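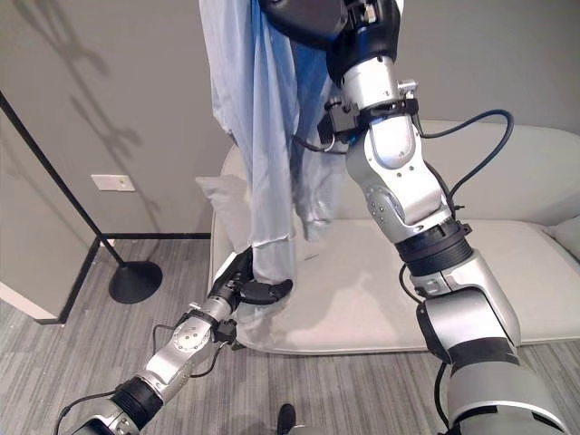 Hậu Phí says any smoker will do if you pack it right, and that I should quit shopping and go buy more pine needles. Fair enough! But my old one leaked tar down the front every time I tipped it, so I went ahead and ordered the Adance, the tall one with the hook, and I've had it going on my hives all through July.

First thing, it's big. I have small hands and the bellows took some getting used to (my thumb was sore for a week), but wow, does it push air. I get a good cloud with a couple of easy squeezes, and it stays lit. On one load of burlap and needles I got 60 minutes out of it, set it down on the stand while I fussed with a stuck frame, came back and it was still puffing away.
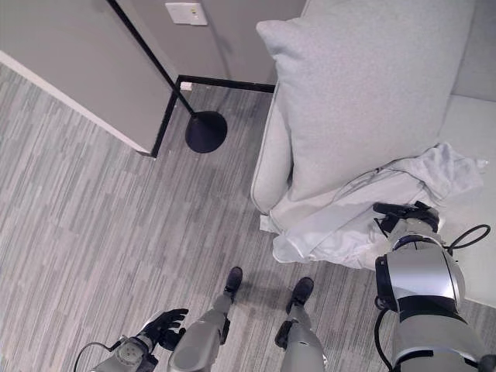

Sofa with a gray cushion

The lid is my main gripe. It fits so tight when it's new that I had to tap it open with my hive tool, and then once the tar builds up it's worse. I scrape the rim after every second use now. The wire guard around the can is great, though, and I haven't burned my wrist once, which for me is a record.

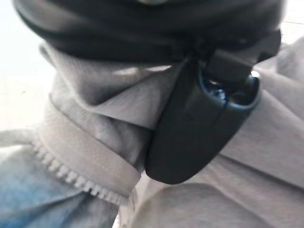
Quyên Ung: Mine stuck too! Rub a little beeswax around the rim before you light it. I paid 91 dollars for the Zudov and the lid on that was no better, so don't feel bad.

I tried the beeswax and it does help, for a day or two anyway. I also borrowed Tùng Giáp's Zudov for an afternoon to compare. Nicer leather on the bellows, smaller can, and it went out on me twice before I got to the last hive. I'd take the Adance.

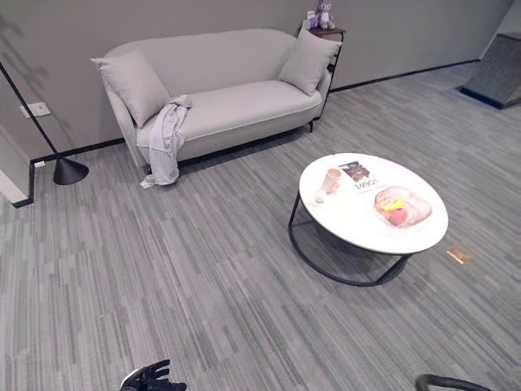 Plarkolstead Bee Notes, No. 137, p. 60

A few odds and ends. The bellows come off with two screws, so you can swap in a new set. The hook is flimsy and I've already bent mine back once. And do light it well before you open anything, because a cold can that size takes a while to get going. I'd buy it again, but I'd want a better hook.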